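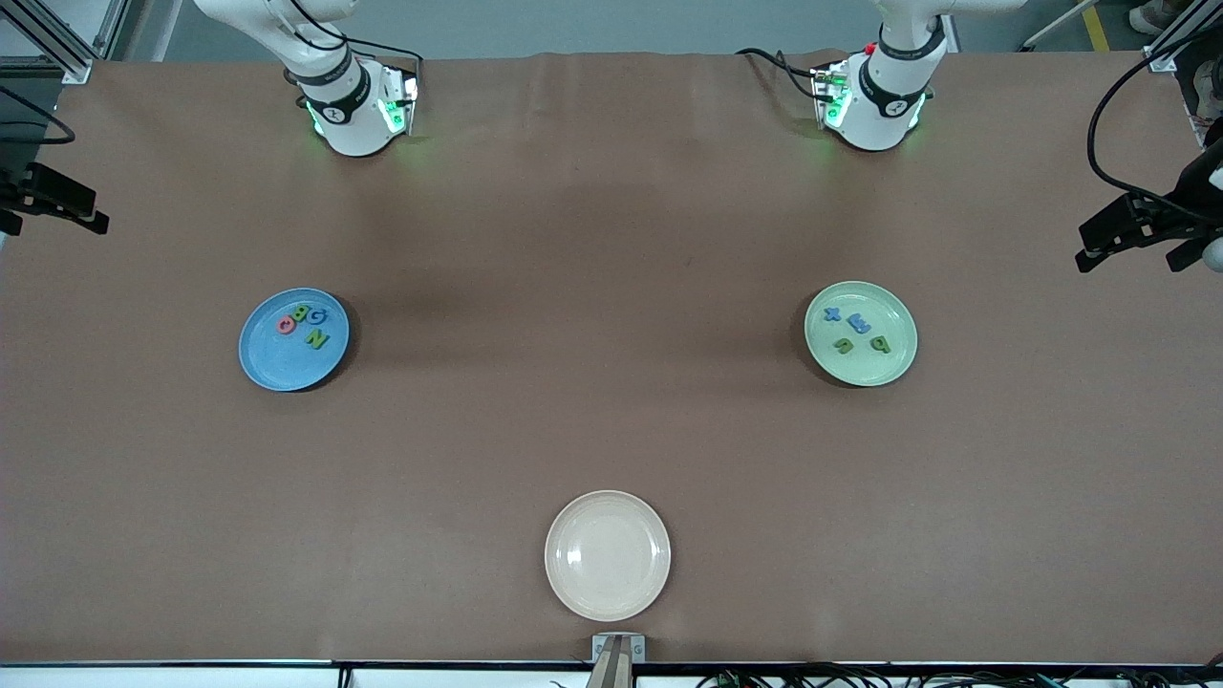

## Fatari Polo, August low-goal: notes on handicaps, ponies and the draw

**1/**
Entries for the Fatari low-goal closed at noon on Wednesday. Four teams: Gastico, Shakya, Plekum and the Fatari home side. Notes on format, ground and line-ups follow. Corrections welcome if you have the entry sheet in front of you.

**2/**
Team handicap limit is 4 goals, minimum 0. No player above 3. All matches are four chukkas of seven minutes plus thirty seconds. No extra time in the group games, so a draw stands.

**3/**
Handicap difference is given on the scoreboard at throw-in. The usual sum applies: difference in team handicap, times chukkas played, divided by six, any fraction counting as half a goal. A 4-goal side meeting a 2-goal side over four chukkas therefore gives away one and a half.

**4/**
The half goal matters more than people expect in a short match. Last season's subsidiary final was settled by it. Gastico had the better of the last two chukkas, drew level on goals scored and lost on the start they had given.

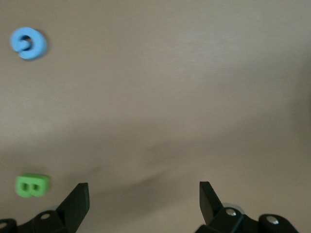

*Posted by Ravindra Ahuja · polo, mostly the lower end of the handicap list*

**5/**
Line-ups as entered. Gastico: Sarla Sachdeva at back, Ramil Estrella at 3. Both are rated 2, so the other two places have to be filled at 0 to stay inside the limit. The names for 1 and 2 have not been given out yet.

**6/**
Shakya have Pallavi Saxena at 2 and Pallavi Pandey at 1. Commentators, please use surnames. Saxena went up to 1 goal at the end of last season. Pandey stays at 0, which looks generous to Shakya on her spring form.

**7/**
Plekum have entered at 2 goals with three players from last year and one change at back. They were the slowest side in the field up to the second chukka and the best mounted after it. I would expect the same again — their string is deep for this level.

**8/**
Ponies. The entry sheet lists 38 across the four teams. Any pony may play two chukkas in a match but not consecutive ones. The vet check is at the lines before the first throw-in, and a pony withdrawn at that point can be replaced only from the same team's list.

**9/**
Ground. The main ground has been top-dressed at the pavilion end and rolled twice. It was still cutting up near the 60-yard line when I walked it. The ball will hold there. Teams taking penalties from that spot should tee up with care and not hit through it flat.

**10/**
Boards are in on both sides. The far side had a gap last year where two sections met, and several balls died in it. The sections have been re-pinned.

**11/**
Penalties. The umpires have asked captains to note that a player turning the ball and then stopping on it will be told to move it on. One warning per team, then a hit from the spot. This was applied loosely in the spring. I am told it will not be now.

**12/**
Estrella converted five of six from 60 yards in the spring league. That is the single best reason to back Gastico, and the single best reason for Shakya to keep their hooks clean. Saxena gave away too many on the near side last time the two met.

**13/**
Draw. Gastico v Shakya opens, then Plekum v Fatari. The winners meet in the final and the losers in the subsidiary. Ponies get a clear rest day between rounds.

**14/**
Spectators. Cars to the south rail only. Gate capacity is set at 2,517 and the members' stand seats 137, unreserved. Treading-in is after the second chukka. Flat shoes, and leave the line when the bell goes. Dogs on leads throughout — there was a loose one on the ground in the spring and play was stopped for it.

**15/**
Reply from a reader on 3/: yes, the start is worked out on the handicap of the team as it takes the field. If an injured player is replaced by a lower-rated one, the start already given is not reduced. Check the tournament conditions for the other case.

**16/**
Scores will be added under this post after each match. Chukka-by-chukka if I have signal at the far end, full-time only if I don't.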